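Zuvdale opens weekly group for women with rare uterine conditions

A new support group for pregnant women who were born with an unusual shape of the uterus will start in Zuvdale in September. The meetings will be held every Wednesday in the Flillisach health center and will be led by midwife Vlasta Ševčík.

The idea came from a survey which the center sent to its patients last spring. From 676 women who answered, 11 wrote that they have such a diagnosis, and most of them had never met another woman with the same one. "They told us they were reading at night on the internet and became more afraid," said Ševčík. "We want to give them a place where they can ask."

Each meeting takes 80 minutes. The first part is a short talk, for example on early birth, scans or cesarean section, and after it there is free time for conversation. Partners are welcome. The group does not replace the regular visits to a doctor.

Zdislava Baláž, who has a septate uterus and gave birth to her second daughter in the winter, will speak at the opening evening. She will also show mothers how to repair and pass on warm clothes for the hospital stay.

The company Preltex gave 2197 dollars for the rent and for printed materials. Participation is free, but women should register at the reception desk of the center before the first meeting. 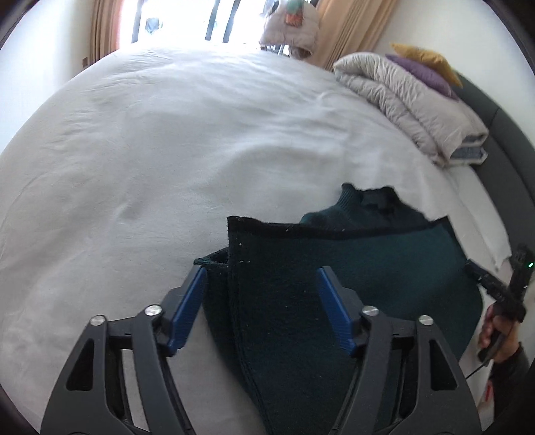 A dark green knitted sweater on a bed with a white sheet.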